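Studio notebook, print room
Thu 14 April

Ink tests for the Drirkgate edition, continued from the November pages. Aim today was to settle the black before committing the good paper. The plate is the larger of the two copper ones, aquatint ground, bitten in stages.

Paper: Tunness, 300 gsm, soaked 48 minutes and blotted twice. Last time it went through the press too damp and the mid-tones came out gray and spotty. Blotters changed between sheets this time. The old ones are past use and should go to the offcuts bin.

Ink: started with the Uvia carbon black straight from the can. Stiff. Drags on the muslin and leaves wipe marks in the open areas. Added plate oil a few drops at a time on the slab until it fell off the knife in a slow string. Did not weigh the oil, should have. Second mix was weighed: 21 g ink, oil written on the lid of the jar.

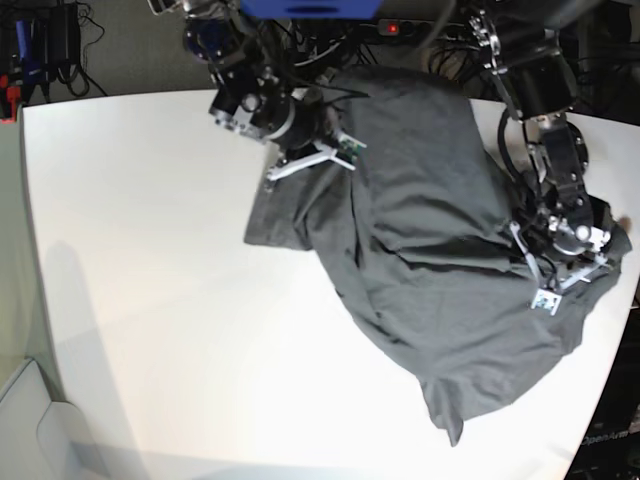

Dark gray cloth on the white table, gripper at upper left.

Proof 1: overwiped. Highlights clean but the darkest bite has lost its depth.
Proof 2: same ink, final wipe with the palm only. Better. Slight plate tone at the lower margin, which I would keep.
Proof 3: blankets shifted, embossing uneven on the left. Discard.
Proof 4: weighed mix, hot plate on low, two passes with muslin and one with tissue. Closest so far to the drawing. The step between the third and fourth bite still reads as a line and not as a change of tone.

Pressure was left alone through all four. The gauge marks on the press do not agree with each other, so setting it by feel on the test strip is still the best method. Strip is taped inside the back cover.

Question for whoever is in next: is it worth going back into the plate with a burnisher along that step? I lean toward yes, but lightly, and only after the Dağdelen show proofs are pulled. If the burnishing goes wrong there has to be something to hang.

Stock: 466 sheets of the Tunness in the flat drawers including the ones with dented corners. Edition plus proofs will not touch most of that. Job number for the paper order is 2377, use it on the reorder and do not open a new one.
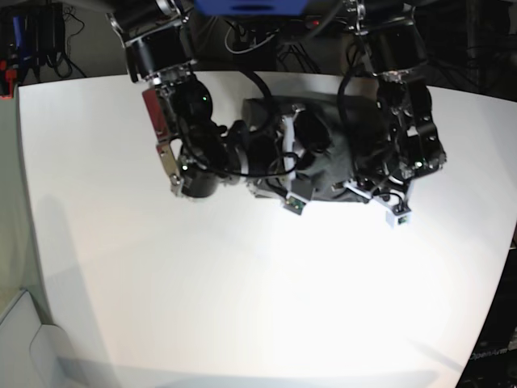 Cleanup and storage

Vegetable oil first, then the degreaser. Solvent only on the plate edges, where ink had dried into the bevel from November. Bevel on the short side is rough and picked up ink on every proof. File it before the next session and go over it with the scraper.

Plate is wrapped in newsprint with a thin coat of oil, face up, second shelf. Do not stack anything on it. The small plate has a scratch across the sky from being stacked — not deep, but it prints.

Weighed mix is in the jar with film pressed onto the surface. Should hold for a week. Unweighed mix scraped out.

Proofs 1, 2 and 4 are between boards. Leave them under weight until flat, then compare under the north window and not under the tubes, which make the black look blue.

To do: file bevel, new blotters, two yards of muslin, check the blanket seam.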